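Ticket 2025-151: Smocked midi skirt, waist elastic losing stretch after wash
Shop: Flornar
Opened by: Nobuhle Coetzee
Assigned to: Jacobus Nkuna
Status: Open, waiting on supplier

Nobuhle Coetzee, 9:40 am
I bought the Longo smocked skirt in medium, in rust. The listing says the waist "keeps its shape wash after wash." Mine has been through 2 washes and it slides down to my hips when I walk. I followed the care tag: cold water, gentle cycle, hung up to dry. I'd like to know if this is a bad skirt or a bad batch before I accept another one.

Jacobus Nkuna, 10:25 am
Sorry to hear it. Could you lay the skirt flat and measure the waistband without pulling on it? Also let us know if a fabric softener or a dryer was used at any point.

Nobuhle Coetzee, 11:10 am
No softener, no dryer. I said hung up to dry. Flat, unstretched, the waistband is 13 inches across. Your size chart says 11 for a medium. I don't have a "before" measurement, but it fit when I put it on the first time.

Jacobus Nkuna, 1:30 pm
Thank you, and point taken on the dryer. I pulled a medium from stock and it measures 11 flat, so the chart is right for a new one. Passing this to Stefaniia, who handles fit and fabric complaints.

Stefaniia Melnychuk, 2:15 pm
I'm not convinced by the explanation we usually give, that smocking "relaxes a little" with wear. A little is a quarter inch. Two inches is elastic thread that has either snapped or pulled out of the seam. Nobuhle, could you turn the waistband inside out at the side seam and see if any of the thin elastic ends are loose?

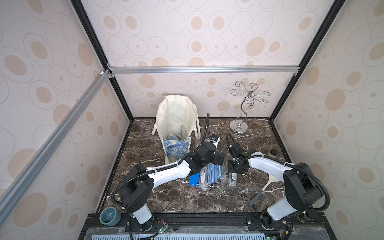 Nobuhle Coetzee, 3:05 pm
Yes, there are loose ends on the left side. The top rows look fine and the lower ones have gone slack. When I tug one of the ends, it comes out with no resistance at all. The right side is all still caught in the stitching.

Stefaniia Melnychuk, 3:35 pm
Then I don't think your washing machine had anything to do with it. The rows should be backstitched at both ends and then caught in the side seam. On yours it sounds like the left seam missed them. Please don't trim the loose ends, even if they bother you.

I checked the stock sample the same way. Left seam is caught, but only just – the seam allowance is narrower than on the right. I've put it through one cold wash and will measure again once it's dry. One skirt won't prove much either way.

Internal note, Stefaniia Melnychuk
Asked Mimow for the sewing spec and the batch record. Their first reply was that the elastic is "premium grade" and the customer must have used hot water. It doesn't answer the question I asked, which was about the seam. Asked again.

Internal note, Marietjie Buthelezi
Please take "keeps its shape wash after wash" off the listing until we have something to back it up. I never saw a wash test for this skirt, only the sentence in the supplier's catalog.

Jacobus Nkuna, 4:20 pm
Nobuhle, we can offer a full refund now, or a replacement once we've checked the side seams by hand. A prepaid return label is in your email.

Nobuhle Coetzee, 4:45 pm
Refund, please. I like the color, but I'm not testing a second one for you.

Jacobus Nkuna, 4:55 pm
Understood. Refund issued. The ticket stays open on our side until Mimow sends the spec.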